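首页 | 日记 | 笔记 | 归档 | 关于

2020/08/16

早上到得早,先看昨晚跑完的回放。Zikby 的新版本,汇总页一片绿,心情本来不错,点进去才发现绿的是“规划成功率”。规划成功率是什么意思呢,是规划器说自己找到了一条路径。至于手臂有没有照着走,走到了以后东西有没有放进格子里,这一栏不管。五月份就为这个吵过一回,当时说好把两个数分开写,结果界面改版,又合回去了。我在本子上记了一笔,打算下周再提,虽然我对再提一次能有什么用并不抱什么希望。

上午主要在折腾放置那一段。任务说起来很简单,左手提着篮子,右手从篮子里拿东西,放到架子的格子里。写进周报就一句话。写成代码,光是“哪个格子”这件事就有三套说法:感知那边用自己检测出来的格子编号,规划这边用架子模型里的坐标,任务层用的是人起的名字,什么“中间那个”“左下那个”。三套说法之间有一张对照表,手写的,放在一个叫 misc 的目录里。我不太信任何放在 misc 里的东西。

今天果然就栽在这张表上。任务层说要放“中间偏下”的格子,表里对应到右边一列去了,规划器高高兴兴地给了一条路径,绿的。要不是我开着单步,右手就往隔板那边去了。改表用了一分钟,弄清楚是表错了用了一个上午。中间我怀疑过外参,怀疑过时间戳,怀疑过 Clulletti 那个手指驱动的固件,甚至把昨天自己改的那两行插值代码回滚了一遍。回滚之后现象一模一样,我居然还有点高兴,至少不是我。

顺便说格子检测。全白的架子,全白的隔板,一格一格的,长得都差不多,深度图在板面上时好时坏。Rashti 的模型在他们自己的演示里框得很漂亮,一格一个框,边缘笔直。到我们这里,从上往下斜着看,远处的格子压得越来越扁,框就开始飘。最离谱的一次,它把两个相邻的格子当成了一个,置信度还很高。我现在看到高置信度反而要多看两眼。模型没有“我不确定”这个选项,或者说有,但训练的时候没人鼓励它用。

板子上有几个小黑点,是螺丝孔。我上午突发奇想,能不能拿螺丝孔当特征点来校正架子的位姿,写了一小段脚本试,跑出来的结果有时好得惊人,有时差得惊人。好得惊人的那几次我特意去查了,初值本来就是对的,它等于什么也没做。这种结果最容易写进汇报里。我没写。

午饭后接着单步。下午这个姿态我看了很久:

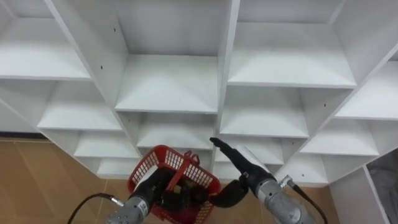

左手提篮,右手上指朝向中间一列的格子,架子各格都空着。

就这一帧,可以说的问题很多。右手张着,上面那根长手指的指尖对着中间那个格子的开口,但已经稍稍越过了竖着的那块隔板。规划器的碰撞模型里,手指是一个胶囊体,隔板是一块没有厚度的面。胶囊体比真手指细还是粗,取决于你问的是哪一版配置文件。目录里有两版,都叫 final。按其中一版算,手指和隔板之间还有余量;按另一版算,余量是负的,也就是说它认为已经碰上了。可视化里画的是第一版,实际求解用的是第二版。所以屏幕上看着宽宽敞敞,日志里却在报警。我对着这两个互相矛盾的说法坐了好一会儿,最后相信了自己的眼睛,可我的眼睛看的也是相机画面,从上面斜着看,进深方向差多少,根本看不准。

另一头,下面那根弯手指离篮子的右边沿只剩一小段空隙。篮子是斜的,口朝上对着架子那边。这个倾斜角是任务层写死的,理由是方便右手取东西,当初谁定的已经查不到了。篮子在碰撞模型里是个正放着的长方体,不会跟着手腕倾斜。换句话说,规划器心里的篮子和手里的篮子不是同一个篮子。提把也没建进去。篮子侧面全是长方形的网眼,深度相机看过去,有的地方是塑料,有的地方是穿过去的背景,点云里一团碎渣。有人在注释里写“篮子点云已滤除,不影响避障”。滤除了当然不影响避障,因为根本不避了。

篮子里的东西也有意思。一个深色的,下面还露出一点偏粉红的,透过网眼能看见一点点。分割模型把那块粉红归给了篮子,红的和粉红的,它大概觉得差不多。于是物体列表里只有一件东西。如果后面的逻辑是“篮子空了就结束”,那它会提前宣布胜利。我翻了一下代码,后面的逻辑还真就是这样写的。

改了两处。一处是让篮子的碰撞体挂到左手腕的坐标系下,跟着转;一处是把求解和可视化指向同一份配置,另一份改了名字,叫 final_do_not_use。我知道这个名字撑不了多久。改完重跑,规划时间明显变长,有几条以前秒出的路径现在出不来了。看汇总页的人会说成功率下降了。可是以前那些“成功”里,有多少是因为它不知道自己手里提着一个歪的篮子呢?这个问题我写在提交说明里了,删掉,又写回去,语气改客气了一点。

然后是那两根线。两边手腕都接着黑色的线缆,一根弯着往左下走,一根往右下走。线在规划器里不存在,从来不存在。关节限位里靠手调了一点余量,算是对线的尊重。这个余量写在一个常数里,没有注释,变量名叫 k2。我问自己敢不敢动 k2,不敢。留着。

下午晚些时候看了 Grilholm 发来的新文档。他们的意思是,这些手写的层都不用要了,端到端,从图像直接出动作,架子怎么摆都行。文档里有很多箭头和圆角方框。视频我看了两遍,剪辑点不少,每次手快要伸进格子的时候就换个角度。附录里有一行小字,说评测用了 197 次尝试,我往前翻,想找这 197 次是怎么挑出来的,是连续的还是筛过的,没找到。也没写失败的那些长什么样。我不是说这条路不行,说不定几年后回头看,我今天为一张对照表花掉的上午会显得很可笑。只是现在让我把右手那根手指交给一个我连单步都单不了的东西,让它往隔板旁边伸,我做不到。至少现在错了,我还能指着某一行说,是这里。

不过话说回来,我们这套“能指着某一行”的东西,今天也是靠我碰巧开着单步才没出事。平时谁开单步啊。平时大家看绿的。

仿真那边也顺手看了一眼。夜里批量跑的那一套,4,000 个随机初始位姿,通过率高得让人不舒服。仿真里的架子没有螺丝孔,板面不反光,篮子正着拿,线也没有。我加了一个倾斜篮子的选项,先让它在 5 度以内随机晃,通过率就往下掉了。再放大一点没敢跑完,机器被别的任务占了。明天接着跑,如果队列还轮得到我的话。我倒是希望它掉得难看一点,难看一点才有人愿意来看。

感知的同一个问题在仿真里也复现不出来。仿真给的是真值分割,每个格子颜色都不一样,什么都框得准。拿真值训练出来的信心,搬到一个全白的架子前面,还剩多少,我心里没数。给 Rashti 提了个工单,附了几段飘框的数据,写明了相机高度和俯角。上一张工单的回复是建议我们“改善光照条件”。架子的前沿已经在发亮了,再改善下去,边缘大概就全白成一片了。

傍晚把对照表从 misc 里搬了出来,放进任务层的目录,加了一个检查:启动的时候把名字、编号、坐标三边对一遍,对不上就不让跑。写完顺手跑了一下,不让跑。又有一行是错的,左下角那一格和它下面那一格对调了。也就是说这两格一直是反着放的,而之前的测试记录里,这两格都是通过。测试判断“放对了”用的也是这张表。我把这句话抄在本子上,画了个框。

晚上没再动代码。待办先记几条,免得明天忘了:
篮子提把建进碰撞模型,先用粗一点的形状。
“篮子空了”的判断不能只靠物体列表,想想能不能加称重,或者至少从另一个角度再看一次。
隔板给个厚度,量实物,别抄图纸。
汇总页那一栏改名,叫“规划器自称成功”。估计通不过,先提。
k2。

最近条目
格子编号到底从 0 还是从 1 开始
插值那两行我又改回来了
Clulletti 手指固件升级,先别升
Zikby 回放工具的几个快捷键
关于“秒出”的路径
手眼标定重做,第 6 遍

上一篇 | 下一篇 | 返回顶部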